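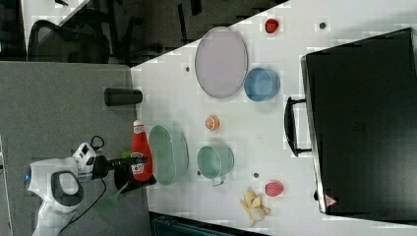

Diario de la Dirección: comedores escolares de Emen y Fundel

9 de febrero de 2024
Dirección del Servicio Comarcal de Comedores

La jornada se ha dedicado casi por entero a la revisión de los menús del segundo trimestre. A primera hora se recibieron los partes de los 14 centros, con la relación de comensales y las incidencias de la semana. El total asciende a 639 comensales habituales, cifra que obliga a recalcular las raciones de pescado y a adelantar el pedido de legumbre seca. En dos de los partes faltaba la firma del encargado de cocina; se han devuelto por el conducto ordinario.

Consta en los partes de Fundel una queja reiterada sobre la temperatura de las cremas de verdura. La ruta de reparto sale de la cocina central de Emen y cruza el puente del Pora, donde continúan los cortes alternos por las obras del firme. He dispuesto que el vehículo salga 14 minutos antes y que se tome la temperatura en origen y en destino, con anotación en la hoja de ruta. Si la diferencia persiste, habrá que volver sobre la sustitución de los recipientes isotermos, que el presupuesto vigente no contempla y que ya quedó fuera en julio.

A media mañana, llamada con la empresa Jarman, adjudicataria del suministro de fruta. Sostiene que la pera entregada se ajustaba al calibre del pliego. No comparto esa lectura. El pliego fija un mínimo, y las cajas recibidas en Emen contenían piezas inferiores mezcladas con otras correctas. Se ha acordado reponer nueve cajas sin cargo y dejar constancia escrita. He pedido que la próxima entrega se pese en presencia de personal propio, antes de la firma del albarán.
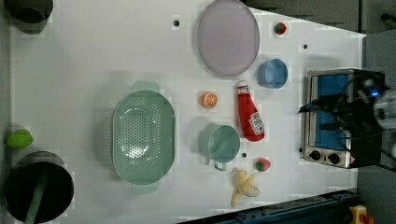
El capítulo de educación alimentaria sigue siendo el más débil de la memoria anual. Los centros cumplen con el reparto del menú mensual a las familias, pero el trabajo en el aula depende de la disposición de cada claustro y no figura en ningún calendario. Para los cursos de infantil me parece conveniente partir de objetos que los niños reconozcan sin ayuda: un escurridor ovalado de color verde pálido, un plato grande de tono lavanda, una fresa de juguete con sus hojas verdes. Con esas piezas puede trabajarse el lavado de la fruta y la disposición de la mesa mucho antes de que el alumnado sepa leer un menú. La propuesta se remitirá a los equipos docentes en forma de ficha breve, sin carácter obligatorio.

Por la tarde, lectura del informe sobre desperdicio. Las devoluciones se concentran en las verduras hervidas y en el pescado al horno; apenas se devuelve arroz, y el pan se consume por completo en todos los centros. El informe atribuye el rechazo a la presentación. Considero que debe examinarse también el tiempo disponible: en los centros con dos turnos, el segundo dispone de menos margen del que establece la norma interna, y los más pequeños dejan a medias lo que requiere masticar despacio. He solicitado a las direcciones los horarios reales de entrada y salida, no los aprobados a comienzo de curso.

Queda pendiente el asunto de las salsas. Varias familias de Fundel piden que se retiren por completo; otras, de Emen, que se sirvan a diario con la carne. La norma actual permite la salsa de tomate elaborada en la cocina central y limita los productos envasados a ocasiones señaladas. Mantengo ese criterio. La receta propia lleva zanahoria y cebolla, sin azúcar añadido, y su aceptación ha sido buena desde que se tritura más fina. Convendrá explicarlo mejor en la hoja mensual, donde hasta ahora figuraba únicamente la palabra «salsa». 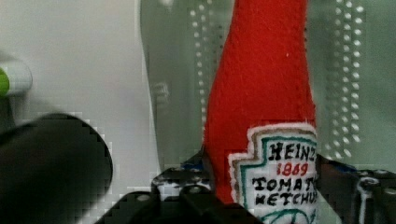
Asuntos para la próxima anotación

Contestar por escrito a las familias de Fundel en lo relativo a las cremas, una vez se disponga de las primeras lecturas de temperatura.

Revisar con la cocina central el gramaje de la legumbre. El actual procede de una tabla anterior a la ampliación del servicio y no distingue entre infantil y los últimos cursos de primaria.

Comprobar el estado de la cámara de Emen, cuyo cierre volvió a fallar durante la noche. El técnico ajustó la junta y recomienda cambiarla. He autorizado el gasto con cargo a mantenimiento.

Archivar el acta de la llamada con Jarman junto a los albaranes de la pera. La copia para Intervención saldrá con el correo interno de mañana.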